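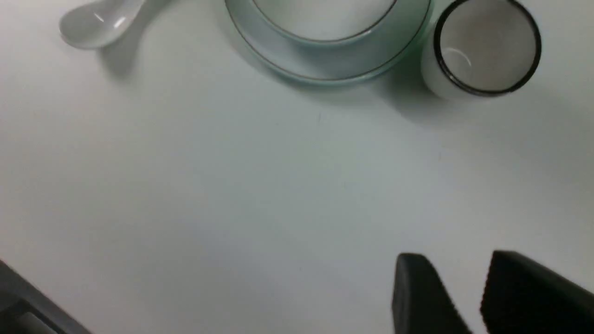
Flekov Tabletop Group – Equipment and Methods

Geso wrist camera kit, with the place-setting routine

I get asked for this kit more than anything else on our shelf, so I finally gave it a page of its own. It's the small camera, the wrist bracket, the cable and the routine we wrote to go with it, and you can borrow the whole lot for a term. I'm Anjana Khan and I look after it (and I wrote most of the code, so complaints come to me too).

The routine is for picking up tableware on a white table. White cup on white table is a miserable problem for a small camera, and that's why I like it! Our usual set is a white ceramic spoon, a white bowl sitting on a pale blue-green glass plate, and a white cup with a thick black rim. The cup is the easy one, since that black ring pops right out. The bowl and the plate each have a thin darker line near the edge, and the routine leans on those lines pretty hard. The spoon has nothing of the kind, just a shiny spot in the bowl and a soft shadow underneath, and for a long time it was our worst item.

What we tried was simple enough. We stopped throwing shadows away. Most of us had been taught to even out the lighting first and look for edges second, and I did it that way for a year. Then we trained one version on evened-out pictures and one on pictures straight off the wrist, 3964 grasps for each, same arm, same table. On the spoon the straight version won by 20 points. On the cup I couldn't see a difference worth writing down. On the bowl it was a little better, though it sometimes went for the glass plate underneath and I haven't fixed that yet – if you do, please tell me.

A second thing came out of it that I wasn't looking for. The straight version starts closing in from farther away, with the dishes still up at the top of the view and the open fingers down at the bottom. The other one liked to creep in and stop and creep in again. I have a guess about why but I'd want more runs first.

What you get:

Geso camera and wrist bracket
One cable, long enough for our arm (check yours)
The place-setting routine, both versions
2978 labeled wrist pictures
My notes, typed up, mostly readable

The bracket fits the Değirmenci wrist plate and nothing else I've tried. Deposit is 800 and you get it back when the kit does. Dishes aren't included, so bring your own, and if yours are patterned I'd love to hear how it goes. We've only run plain ones.

Please don't point a lamp straight down at the table. Light from above and a bit behind is what the routine learned on, and flat light hurts the spoon scores badly. We run the pictures through Privness before sharing, so send yours back the same way.

Next free slot is October. Page updated 2/23/26.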